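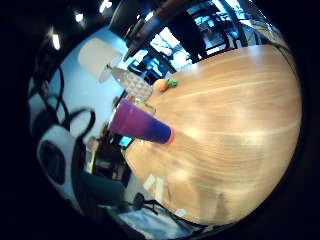

그림 1. 손에 쥐는 그리퍼의 카메라로 본 원형 테이블. 옆으로 누운 텀블러, 유리 피처, 잎 달린 작은 주황색 과일.

로봇 조작 실습 3주차 강의 노트
담당: Jummai Jibrin / 실습실: Broltgate 809호

1. 이번 주 과제
누운 텀블러를 잡아 바로 세운다. 사람은 세 살이면 하는 일이고, 작년 수강생들은 한 학기가 걸렸다. 조별로 시연 200회를 모아 Prollness 서버에 올릴 것. 199회에서 멈추고 "거의 다 했습니다"라고 메일을 보내는 조가 해마다 나오는데, 답장은 늘 같다. 한 번 더 하면 된다.

2. 어안 영상 다루기
화면 가장자리로 갈수록 직선이 휜다. 그림 1의 검은 원형 테두리는 영상 정보가 없는 영역이므로 학습 전에 마스크로 처리한다. 왜곡 보정은 선택 사항이다. 보정하면 보기에는 편하지만 주변부 화소가 늘어나고, 넓은 화각을 애써 확보한 보람이 줄어든다. 보정한 조와 안 한 조가 서로 자기가 옳다고 주장하는 토론은 점수에 들어가지 않는다.

3. 반사와 투명한 물체
그림 1에서 테이블 위로 넓게 번진 흰 띠는 천장 조명의 반사다. 밝기 임곗값만으로 물체를 분할한 조는 이 띠를 아주 자신 있게 물체로 검출하게 된다. 유리도 만만치 않다. 텀블러의 넓은 쪽 뒤에 있는 작은 잔은 나무색이 그대로 비쳐서 경계가 약하다. 피처는 표면의 돌기 무늬가 빛을 받아 점점이 반짝이는데, 특징점 검출기가 유난히 좋아하는 무늬이니 대응점이 엉뚱하게 맺어지지 않았는지 확인한다.

4. 시연 요령
- 시작 자세를 매번 조금씩 바꾼다. 같은 동작을 200번 반복하면 정책은 그 동작 하나만 배운다.
- 텀블러의 방향도 바꾼다. 넓은 쪽과 좁은 쪽을 로그에 구분해서 적는다.
- 손목을 급하게 돌리지 말 것. 영상이 흐려지고 위치 추정이 끊긴다.
- 케이블이 시야에 크게 들어오면 정리하고 다시 찍는다.
- 실패한 시연은 지우지 말고 fail 폴더에 넣는다. 폴더 이름을 final_진짜최종으로 바꾸지 않는다.

5. 제출
변환은 Oyewole 스크립트로 한다. 경로에 한글이 있으면 조용히 멈추며, 오류 메시지는 없다. 고쳐 달라는 요청은 접수되어 있고 2년째 접수 상태다. 보고서는 2쪽 이내, 성공률과 실패 유형을 반드시 포함할 것. 성공률 100%라고 쓴 조는 다음 시간에 앞에서 보여 준다.

다음 주: Brurkico 시뮬레이터 설치. 노트북 충전기 지참.

문의: 로봇 조작 실습 조교실 (Broltgate 809호) | © 로봇 조작 실습 | 맨 위로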